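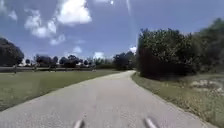
Outdoors > Walking > Features

Walking Home From Work, All 27 Weeks of It

Started in January. Terrible month to start anything. The bus to Rornenik had gone up again and Jae-hoon Maeng, who edits these pages and signs off on my expenses, said fine, walk it then and write it up. So I did. Office door to kitchen door, 90 minutes if the lights are kind.

First week, shins. Nothing but shins. I wore the shoes I wear to meetings, which tells you how much planning went in. By Wednesday I had a blister the size of a quarter and was eyeing the taxi stand outside the Zestberg building like it owed me money.

Bought proper shoes. Stilar, the low ones, a half size up because feet swell by late afternoon and the guy in the shop was very firm on this. He was right. Thin socks too, not the thick hiking kind. Thick ones bunch at the toe and you spend a mile thinking about your toe.

The route took longer to get right than the feet. Main road is shorter but it's all trucks and driveways, and you can't hear yourself think. Went the back way instead, past the Pascual bakery (closes at 5, learned that the hard way), through the park, along behind the school and up the hill. Adds 900 yards. Worth every one.

The park stretch is were I stopped checking my phone. Didn't decide to. Just noticed one evening I'd come out the far side and hadn't looked at it.
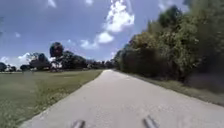
Straight, level and easy on the knees: the park part of the walk home.

What do you do for an hour and a half? People ask that before they ask anything else. Podcasts at first, then I got sick of other people's voices. Then lists. Groceries, calls to make, things I should of said in the Monday meeting. Then somewhere in March, not much of anything, and that was the good bit.

Rain. Yes. Get a jacket with a peak on the hood, and keep a dry shirt in the desk drawer for the next morning. Umbrellas are useless on the hill. I've killed two.

Food is the other thing. You get home starving and eat cereal standing up, then dinner, then more cereal. Fix is boring: a banana at 4:30, water before you leave. Wish I'd worked that out before spring.

Did I lose weight? A little, not telling. Sleep is better, that I will swear to. Out by ten most nights. The knee that clicked on stairs still clicks on stairs.

I kept the bus money in a jar to see. Not a fortune but it covered the shoes and a weekend away, and there's some left for the next pair, the soles are going at the heel. Jae-hoon wants to know if I'll carry on through winter. Told him ask me in November.

Tags: walking, commute, shoes, slow living
Search this site... Go
3,179 readers follow our Walking pages
Contact us | Copyright, all rights reserved | Back to top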